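Peluvbridge Household Paint and Coatings Colour Records, Release 13

README and data card
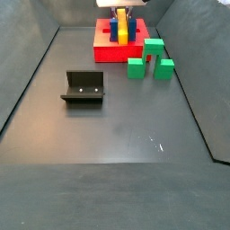 Peluvbridge is a structured collection of colour records for interior and exterior house paints, compiled by Grekside for use by heritage advisers, conservation students and suppliers of tinted coatings. Each record links a paint name, as it was printed on a trade card or tin label, to measured colour values and to the source from which the name was taken.

Contents

The release holds 2,870 records. Of these, 1,651 carry measured values taken from painted chips. The remainder are name-only records, retained so that users can trace a colour across successive trade cards even where no chip survives.

Files supplied

records.csv - one row per paint name and source
measurements.csv - one row per reading, joined on record_id
sources.csv - trade cards, tin labels and specification sheets
CHANGES.txt - corrections made after the previous release

All files are UTF-8, comma separated, with a header row. Empty cells indicate that a value was not recorded. They should not be read as zero.

Principal fields

record_id: permanent identifier, never reissued
name_printed: name exactly as it appears in the source, including misspellings
name_normalised: lower case, with "grey" and "colour" spelt consistently
finish: gloss, semi-gloss, flat or unknown
lab_l, lab_a, lab_b: CIELAB values under illuminant D65, 10 degree observer
condition: clean, faded, yellowed or damaged

Measurement

Chips were read with a sphere-type spectrophotometer, specular component included. Three readings were taken from each chip and all three are retained in measurements.csv. The instrument was calibrated against its white tile at the start of each session and again after the midday break. Chips mounted under varnish were not measured.

The Bragança cards were read separately using the same procedure. They account for 1,920 records and are marked BRG in the source field. Names on these cards are in Portuguese; the English equivalents in name_english are working translations only.

Known limitations

Oil-based whites yellow in storage, particularly in closed albums. Values for these colours describe the chip as measured and should not be taken as the colour originally sold. Reds and deep greens are under-represented. Dates of issue are often estimated from the style of the card, and such dates carry the suffix "e".

Software

The files were prepared with Drasteo 2, although no particular software is required to read them.

Licence and corrections

The records may be copied and adapted with acknowledgement of Grekside. Corrections should quote the record_id and the source consulted. Those received before the end of August will be considered for the next release.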